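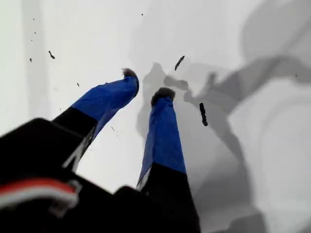
Blue tape, fuzzy tips and a few dark bits on the white.

So on Saturday I finally got to the open day at Arano, over in Stoltholm, and I'm so glad I went! I'd pictured lots of shiny metal, and the first gripper I met had its fingers wrapped in bright blue tape, creases and all - I loved it straight away. The chap running the demo told us they were on try number 247 (he keeps a tally on the wall). I stayed for 10 more, then went off to find the tea. I'm already booked in for the next one in December.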